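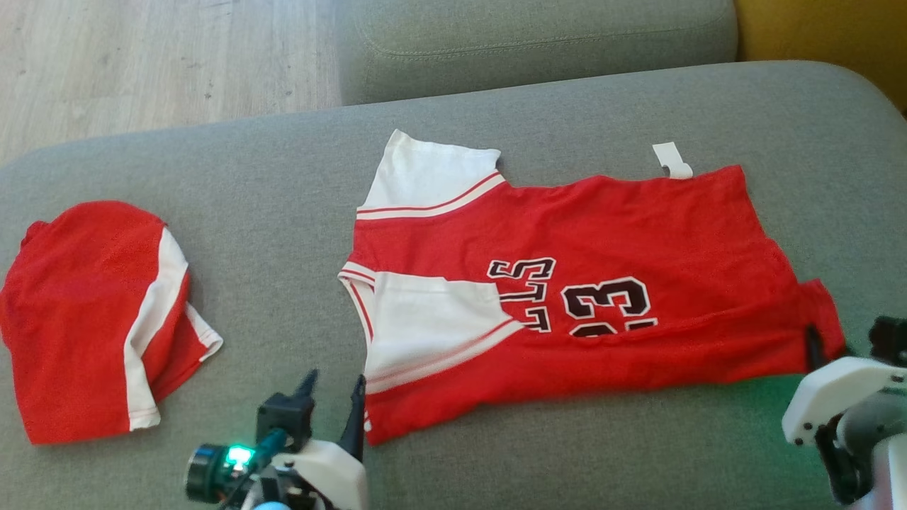 Figure 2. Jersey and second garment on a sofa cushion, both grippers at the near side.

Unit 17: Rules for handling garments on soft supports

17.1 Scope
These notes cover two-arm handling of clothing on sofas, beds and padded chairs. Hard tables were dealt with in the Hivel handout and are not repeated. The rules follow the Bralgate lab code. Where the code is silent, the course rule is given and marked (C).

17.2 Terms
Support: the surface carrying the garment. A cushion is a soft support whether or not it has a cover.
Work item: the garment named in the task sheet. In Figure 2 it is the jersey.
Neighbour item: any other garment on the same support. The bundled red garment to the left of the jersey is a neighbour item.

17.3 Before contact
(a) Name the work item in the log before either arm moves. Colour alone is not a sufficient name. Both garments in Figure 2 are red and white, so "red garment" would be rejected at marking.
(b) Note any raised or folded parts. A raised panel or a standing tag may be taken for an edge by the grasp planner.
(c) Do not use printed text to decide which side is up unless the whole print can be read. Lettering may be mirrored or lost in a fold.

17.4 Contact
(a) A soft support gives way under load. Height limits measured on a table do not carry over and must be set again for each support.
(b) Pointed fingers shall approach at a shallow angle. Straight downward pressing on upholstery is not allowed (C).
(c) Piped seams on the support are treated as obstacles. Fingers do not cross them closed.
(d) One arm holds, the other moves. Swapping roles needs a pause with both arms still.
(e) Cables on the wrist must stay clear of the cloth through the full planned path.

17.5 Stopping
Stop if the neighbour item moves with the work item, if a finger catches in mesh or trim, or if the support itself shifts. Release first, then retract. Retracting with the fingers closed is the most common fault in student logs.

17.6 Records
Use the Arell log sheet. Enter the support type, the work item, each neighbour item and every stop with its clause number. Kettler sheets from the previous course are not accepted.

Reading: Bralgate lab code, clause 92, with the notes on padded furniture.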